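Turlow tenants' group sets October forum on housing discrimination

A tenants' rights group in Turlow will hold a public forum on housing discrimination on Tuesday evening, with a panel discussion, a short training for renters and time for questions from the floor.

The forum is organized by the Stasent Tenants' Alliance and will take place in the lower hall of the Sárközi Center on Mill Street. Doors open at 6 p.m. and the discussion starts at 6:30. Admission is free, but the hall seats 595 people and the group is asking those who plan to come to sign up ahead of time through the center's front desk.

The lead speaker is Yutong Bai, an organizer who has spent the past year collecting accounts from renters who say they were turned away, steered to other neighborhoods or quoted a higher deposit because of their race, accent or country of birth. Bai will present the findings of a survey the group carried out by mail and door to door. It drew 3,483 responses from renters in Turlow and the two towns to the east.

"People told us they knew something was off but had no paper to prove it," Bai said. "A phone call, then the apartment is gone. A different name calls an hour later and the apartment is back. We wanted to put those calls side by side."

The full survey report will be handed out at the door. The group said it plans to send copies to the city council and to the county's fair housing office the same week.

Three other people will join Bai on the panel: a legal aid attorney, a retired letting agent and a member of the Turlow school board. The school board member was asked to speak about families who move several times in a year and what that does to enrollment. The names of the other panelists will be posted once all three have confirmed.

After the panel, the legal aid attorney will lead a 40-minute training on keeping records during an apartment search. It will cover how to write down the date and content of a call, what to ask for in writing, and where to file a complaint. Printed complaint forms will be available in English, Spanish, Mandarin and Haitian Creole, and interpreters for those languages will be in the hall all evening.

The Stasent group was formed five years ago after a dispute over rent increases at the Rerix Apartments on the north side. That dispute ended with a written agreement between the owner and the residents. The group then turned to other buildings and now runs a weekly advice table at the Turlow public library. It has 500 dues-paying members, according to its most recent newsletter.

Not everyone in town agrees with the group's approach. A landlords' association that covers the county said in a written statement that most of its members follow the law and that a mail survey cannot show what happened in any single case. The association said it was invited to the forum and will send someone to listen but not to sit on the panel.

Bai said the invitation to join the panel is still open. "I would like them up there," Bai said. "There are landlords in this town who do it right, and renters should hear from them too."

The city council is expected to take up a related proposal later in the month. It would require landlords with five or more units to post their screening rules and deposit amounts before taking applications. A draft was sent back to staff in the summer after members asked for clearer wording on how the rule would be enforced. The group supports the proposal and will have copies of the current draft at a table near the entrance.

The lower hall is reached by the side entrance on Mill Street, where there is a ramp. The number 5 bus stops across the street and runs until 10:15 p.m. Parking in the lot behind the center is free after 6. Child care for ages three and up will be offered in the room next to the hall, and parents are asked to give the number of children when they sign up.

Soup and bread will be served from 6 p.m. Those who cannot attend can ask for the report by mail at the front desk or pick one up at the library table the following week. The group does not plan to stream the evening, but said a written summary of the panel will be posted within a few days. 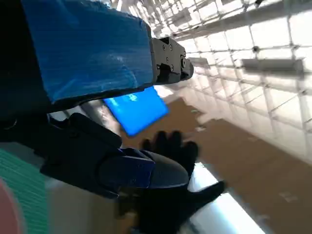
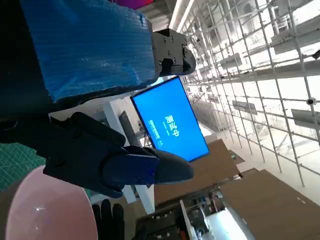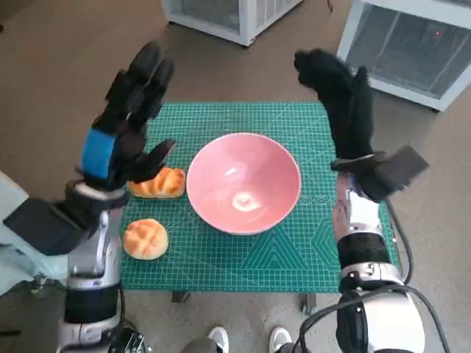

Green cutting mat with a pink bowl and two buns, last of the three pictures.

Can I attend the forum if I live outside Turlow?

Anyone may attend, including renters from neighboring towns, homeowners and landlords. Sign up at the front desk of the Sárközi Center in the same way as Turlow residents. The complaint forms handed out at the training are the county's forms, so if you live in another county, bring your address and the attorney will tell you which office handles complaints there.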